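这一篇讲混凝土。你脚下的人行道、楼道台阶、地下车库的柱子,多半都是它。大家天天踩着它走,关于它的说法也多得不得了,有的写在广告里,有的是大人随口说的。我们挑几条出来查一查。先提个要求:读的时候别急着点头,对这篇文章也一样。

# 混凝土的传言,信几分?

## 先把名字弄清楚

很多人管混凝土叫“水泥”。“水泥地”“水泥墙”,叫顺口了,大家也听得懂。可是水泥只是一种灰色的粉末,装在袋子里卖。把水泥、沙子、石子和水搅在一起,等它变硬,得到的东西才叫混凝土。

打个比方,面粉和面包是两样东西。你不会指着面包说“我要吃一块面粉”。水泥就像面粉,混凝土就像烤好的面包,里面还加了很多“葡萄干”,也就是石子。这个比方有个毛病:面包要进烤箱,混凝土不用。比方都有毛病,用的时候要留神。

那石子是不是拿来凑数的?听上去很像,因为石子比水泥便宜。便宜确实是一个原因。但石子自己很硬,而且不会像水泥浆那样在变硬的过程中缩小。要是只用水泥和水做一大块,它缩起来很厉害,容易裂。所以石子既省钱,也真的在干活。

## 传言一:混凝土是晒干的

“别踩,还没干呢!”路边新铺的地面常常竖着这样的牌子。于是大家都以为,混凝土和泥巴一样,水跑掉了就硬了。

这条我们有办法怀疑。泥巴晒干以后很硬,再泡进水里呢?又软了。混凝土要是靠晒干才硬,那下一场大雨,马路就该化成一摊糊糊。你见过吗?

再想想桥墩。有些桥墩立在河里,下半截成年累月泡在水中,照样结实。工人还能用特别的办法,直接在水下浇混凝土,它在水里也会硬。水里可没有太阳晒。

原来水泥粉碰到水,会发生化学反应,长出许多极小的晶体和一种像胶一样的东西,它们互相咬住,把沙子和石子紧紧粘成一块。水在这里是原料,被用掉了一部分。这个过程叫“水化”。

所以天气很热的时候,工人会往新浇的混凝土上洒水,或者盖上湿布、塑料膜。第一次看见的人会觉得奇怪:不是想让它快点硬吗,怎么还浇水?现在你知道了,水跑得太快,反应就做不完,表面会变得松松的,一搓就掉粉。

那块“还没干”的牌子写错了吗?从化学上讲,写“还没硬”更准。不过牌子的意思是叫你别踩,这一点它没错。请你别踩。

## 传言二:摸起来凉,所以它温度低

夏天光脚踩在混凝土地面上,凉凉的。换到旁边的地毯上,就不凉了。于是有人说:混凝土地面比地毯冷。

真的吗?我们拿温度计说话。假设一个房间关着门,没有太阳照进来,也没开空调,空气是27摄氏度。地面和地毯在里面放了很久,它们的温度会慢慢变得和空气差不多。把温度计分别贴在两样东西上,读数常常很接近。

可脚的感觉明明不一样啊!脚没有骗你,只是它量的东西和温度计不同。你的皮肤比27度要热。踩在混凝土上,热量很快就从脚底传走了,皮肤迅速变凉,大脑就喊“好凉”。地毯里藏着好多空气,热量传得慢,皮肤还是暖的,大脑就没什么意见。

不过,这里也要给“混凝土冷”这种说法留点面子。如果地面直接铺在泥土上,泥土又比房间里凉,地面就可能真的冷一些。到底是哪种情况,光靠脚分不出来,要量。

### 你可以试试

找一把金属勺子和一本旧书,放在同一张桌子上,放一个晚上。第二天早上,先用手背碰一碰,猜哪个更冷。再用家里的温度计分别贴住它们,每次多等一会儿。把猜的和量的都写下来。量出来要是和我说的不一样,先想想:太阳有没有晒到其中一个?温度计贴牢了吗?

## 传言三:有裂缝,就要塌了

看到墙上或地上有一条细线,有些小朋友就不敢走过去了。

混凝土变硬的时候会收缩一点点,天热天冷也会胀一点、缩一点。它很能扛压,却不太受得了拉。收缩的时候要是两头被别的东西拽住,中间就可能裂开。

工人早就知道它会裂,所以想了个办法:在地面上提前切出一道道直直的缝。下次走人行道时低头看看,那些整整齐齐的格子线,有很多就是这么来的。裂缝要来,就请它到这些缝里来,别在中间乱跑。

这么说,裂缝全都没关系?这句也别信。很宽的裂缝,越来越长的裂缝,旁边渗出红褐色锈水的裂缝,都应该告诉大人,让懂行的人来看。有没有危险,不能隔着屏幕猜,我也猜不了。

### 那铁棍是干什么的?

工地上常能看到一根根带花纹的长铁棍,叫钢筋。它们会被包在混凝土里面。钢筋受得了拉,混凝土受得了压,合在一起,两种力气都有人管。

你可能会问:天热的时候,钢筋会不会胀得比混凝土厉害,把它撑破?问得好。两样东西受热膨胀的程度恰好很接近,所以平时能和和气气待在一起。要是钢筋生了锈,麻烦就来了。铁锈比原来的铁占地方,会从里面把混凝土顶裂。前面说的红褐色锈水,就是这么来的。

## 传言四:用了它,地面永远不坏

有一种涂料叫“皮特尔”(Pitel),它的宣传单上写着:刷一遍,混凝土永远不坏。

看到“永远”两个字,你的眉毛应该抬起来一点。

我们来问几个问题。谁试过“永远”?要试完,得等多久?宣传单上有没有写明在哪里试的,有没有车在上面开,有没有冻过、晒过、泼过盐水?有没有拿一块没刷的地面放在旁边比一比?

这张宣传单的背面倒是有一张表,说在弗蒙特(Firmont)的仓库里,刷过涂料的地面被推车来回压了1,720次,没有掉皮。听上去很厉害。可是旁边那块没刷的地面压了多少次?表上没有。也许没刷的也不掉皮呢?少了这块“用来比较的地面”,那个大数字说明不了多少事情。

推车是空的还是满的,表上也没写。

这不等于涂料没用。给地面做一层保护,可以让油和水不那么容易渗进去,打扫起来也省力。只是“有一点用”和“永远不坏”之间,隔着老大一段路。

## 传言五:古代的混凝土比现在的都好

古罗马人也会做混凝土。他们把石灰和火山灰拌在一起,加上石块,有些建筑到今天还站着。现在常用的那种水泥,出现到现在将近200年,算起来年轻得多。

于是就有人摇头:“现在的东西不行喽!”

先别跟着摇。今天能看到的古罗马建筑,都是没有倒的那些。倒了的呢?早就看不见了。只看留下来的,就说古代的每一样都结实,好比只看考了满分的卷子,就说全班都是满分。

另外,古罗马的建筑上没有大卡车跑来跑去,里面一般也没有会生锈的钢筋。让它们和今天的高速公路桥比赛,规则就不公平。

话说回来,罗马混凝土确实有本事。科学家在里面发现了白色的小石灰块,有的研究认为,水渗进裂缝时,这些小块能溶解一点,再结晶,把细缝补上。它到底起了多大作用,还有人在研究。碰到“还在研究”的事,最老实的办法就是先记着,别急着站队。

## 传言六:混凝土都长一个样

灰的,硬的,没意思。很多人这么想。

只要你肯蹲下来看,这条就不太站得住。我们拿两个地方比一比。

内姆赛德(Nemside)的老码头有743米长,一边朝着海。朝海的那边,表面的水泥浆被浪和沙子磨掉了不少,圆圆的石子露在外面,踩上去硌脚。背海的那边平整得多,还留着当年木模板压出来的木纹。同一座码头,两张脸。

泽内(Dzene)的滑板场又是另一种。弯弯的坡面要抹得很顺,石子都埋在下面,轮子滚过去几乎没有声音。那里的大孩子说,光滑的地面一定更滑。这句话要拆开看:干的时候,鞋底和光滑的混凝土贴得挺紧,未必打滑;上面有了水或者灰,情况就变了。下雨天别去试。

地面还可以磨光。等混凝土硬了,用带金刚石颗粒的磨盘一遍遍地磨,先用粗的,再用细的,磨到后来会泛出一点光。磨得深一些,里面的沙石就会露出来,像切开的果仁糖;磨得浅,看上去就是一片灰。仓库、商店和工作间常用这种地面,因为它耐磨,也好扫。

有人说磨光的地面是打了蜡。有的是,有的不是。只看光不光,分不出来。

室内的磨光混凝土地面,灰灰的,上面还搁着电线:

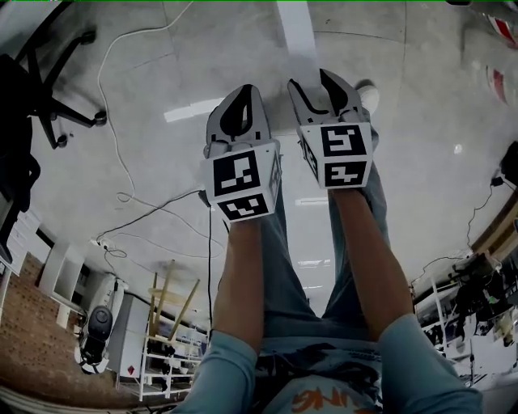
## 带回家的小任务

这个星期四放学的时候,挑一小段你常走的安全的路,别站到车道上。找找下面这些东西,找不到也没关系,写“没找到”一样算记录。

- 工人切出来的直缝。它们之间的距离一样吗?
- 自己长出来的弯裂缝。它是从哪里开始的?角落,井盖边,还是别处?
- 露出来的石子。是圆的,还是有棱角的?
- 一块颜色不同的补丁。它比旁边高一点还是低一点?

记完以后,找一个大人,问他:“混凝土是晒干的吗?”听他讲完,再问一句:“那桥墩呢?”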